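The quiet faults are the ones to worry about

I have spent a good part of my working life around machines that fail loudly. A belt snaps, a motor howls, a light goes red over the line and somebody walks across the floor with a cup of tea in one hand and a spanner in the other. I have a soft spot for that kind of failure. It is expensive and it ruins your afternoon, but at least everyone agrees that it has happened.

What happened at Gisler in September was the other sort, and I have been turning it over ever since. Gisler is a small outfit that does fit-outs and trial runs for Arar, a tidying program for two-armed robots. The job they were working on was as plain as jobs come: pick up a wastebasket with both hands, one gripper on each side of the rim, and lift it off the floor. A child does it without putting down her apple.

Over 100 lifts the log showed 14 slips, which the people there thought was a decent number for a new task, and so did I when I was shown it. Then a technician sat down one night with the force readings and found that the left gripper had been closing too lightly for most of the run. The right hand had been doing nearly all of the holding. When the basket stayed up, the log wrote down a success and moved along, and it never asked which hand had earned it.

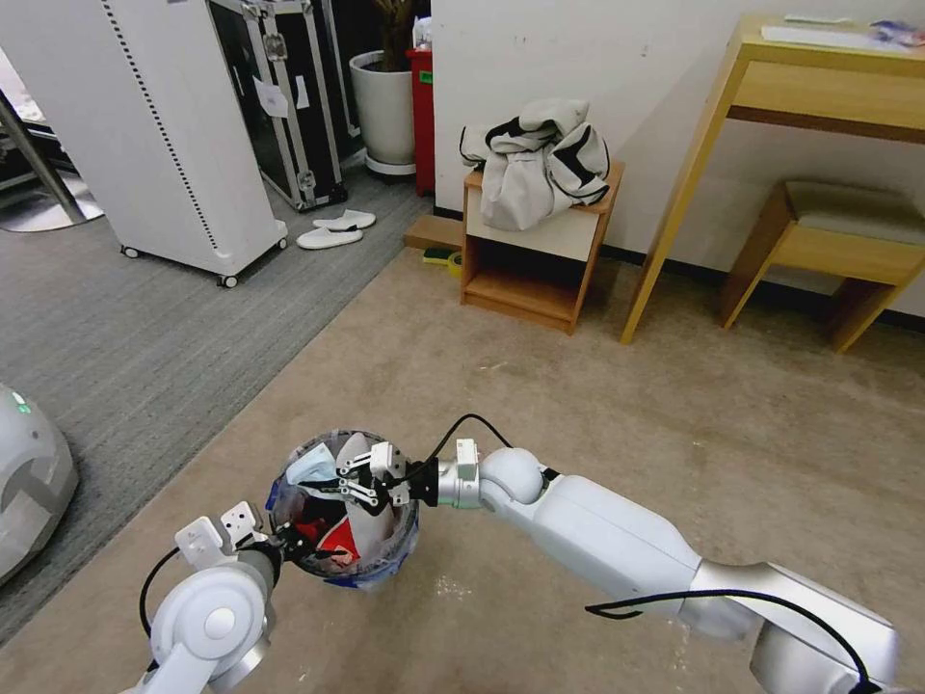 Why would the software call it a good grip when one hand was barely holding? It was only checking the position of the fingers, and fingers closed to the right width look the same to it whether they are squeezing hard or just resting there.

Now, I know what some of my old colleagues will say, because they have said it to me already over a long lunch. It's a rubbish bin. If it drops, you get a few wrappers on the carpet and somebody sweeps up. Fair enough, and I laughed along with them, and I had the pie. But the same arms and the same bit of checking are meant to go on to laundry tubs, and after that to pots in a kitchen, and I would like the argument to be had while it is still about wrappers.

The fault itself was small. A setting had been carried over from an older gripper made by Bromum, whose fingers were stiffer, and the new ones gave a little more under load. Somebody changed the hardware and the number stayed where it was. I don't blame that person one bit. I have left worse numbers in worse places, and I once shut down a bottling line for most of a morning over a decimal point that I had typed myself and then defended, at some length, to my supervisor.

What bothers me more is how we count. We have got into the habit of scoring robots the way you'd score a kid at the school sports day, did it get over the line or didn't it, and we put the result on a slide and feel pleased. A lift that only worked by luck goes in the same column as one that was sound the whole way through. If you do that for long enough you end up with a lovely percentage and no real idea of what you've built.

The folks at Fanden, who look after a warehouse with a good many more arms than Gisler has, do it differently. They keep a third column for what they call poor holds, where the object got where it was going but one hand was slack, or the load swung, or the wrist was working harder than it should. They look at 10 of those every morning before the shift gets going. I sat in on it once at half past seven, not at my best, and it took them 10 minutes. 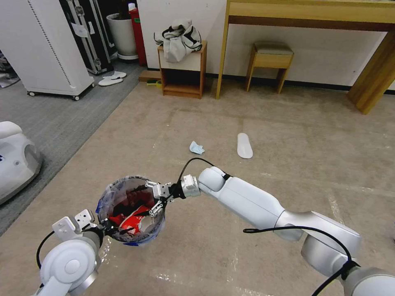 Both grippers on the basket, held just above the floor.

I'd ask for that third column to be ordinary practice, for small shops as well as big ones. It doesn't need a new sensor in most cases. The force readings were sitting in Gisler's files the whole time and you only had to open them. It does need somebody to be paid for the looking, and I realise that's where these things usually come unstuck, because an hour spent reading about lifts that worked is a hard hour to justify to whoever signs the timesheets.

I'd also ask that when a gripper is swapped, the old success rate gets thrown out along with it. Start the count again from nothing. People hate this, and I understand why, having hated it myself, but a figure earned with one pair of hands doesn't belong to another.

Gisler has since fixed the setting and run the whole job over. The slips came down a little and the poor holds, now that they are being written down, look terrible. I told them I thought that was the best news I'd heard from the place all year, and I'm fairly sure they thought I was only being kind.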